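January, 09:40
Opened by: Erraji, Stellham workshop

Ticket: Firnik arm, table clearing task, stops after first objects

Hello. We test if the arm can clear a small table by itself, the way a person does after the children have played and eaten. The program has a limit of 40 minutes. In the last 2 runs it stopped much earlier with the message "no grasp found". I restarted the controller and cleaned the wrist camera lens, but the message is the same.

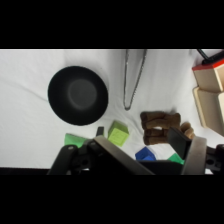

Wrist camera view, with the bowl, tongs, plush toy and blocks on the white cloth.

I suspect the tongs, because they are thin and lie flat on the cloth. I raised the grasp attempts to 200 and there was no change. With only blocks on the table, the run finishes.

Please tell me which log I must send. For the moment my opinion is that it can help with toys, but I would not leave it alone with the kitchen things.

Status: waiting for support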